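Junatitz pauses simulated kitchen releases after object-loading fault

2025-04-02 - Junatitz, which builds simulated kitchens used to train and test robot arms, has stopped shipping new scene packs while it fixes a fault that left some objects on the counter without their surface detail. Customers are asked not to use affected runs to judge whether an arm is safe to move to real equipment.

The fault came in with a February update to the Elia scene loader. When a surface file failed to load, Elia was meant to stop the run and write an error. After the update it carried on, drew the object in solid black and marked the run as complete. The object's outline stayed in place, but a vision model trained on those pictures had no color or shading to learn from.

Mathebula, a testing lab that uses the packs for tabletop work, reported the problem after its grasp planner began choosing poor approach paths near tall objects. Junatitz then reviewed 1000 stored runs and found the fault in 16 of them. No real arm was running on a model trained with the affected packs, and there were no injuries.

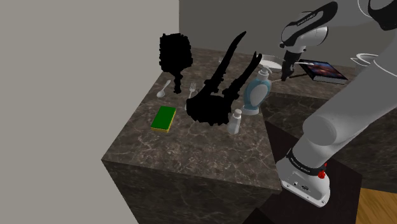
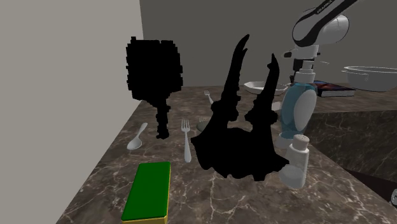

Renders from a marble countertop scene with the fault present. Two objects on the counter are drawn in solid black; the sponge and the book kept their surfaces.

"Our check asked if the run had finished. It did not ask if everything in it had loaded," said Kaisu Kallio, head of simulation at Junatitz. "A person looking at the pictures would have caught this in a minute, and we should have had one looking."

Junatitz has put back the earlier version of the loader. A new check compares the surface files each scene calls for with the files that were loaded, and stops the run if one is missing. A staff member will also look through 300 renders before each pack goes out.

Flander, which distributes the packs, is contacting customers who downloaded the February update. "Keep the old files, but move them out of your training folders," said Caradog Cadwaladr, support manager at Flander. "We will send each customer a list of the run numbers to remove. If you have already trained on them, train again from the last clean version."

Replacement packs will be free of charge. Shipping will start again when the new check has passed on all current scenes - no date has been set. Customers with questions should write to their usual Flander support contact and include the pack number and loader version.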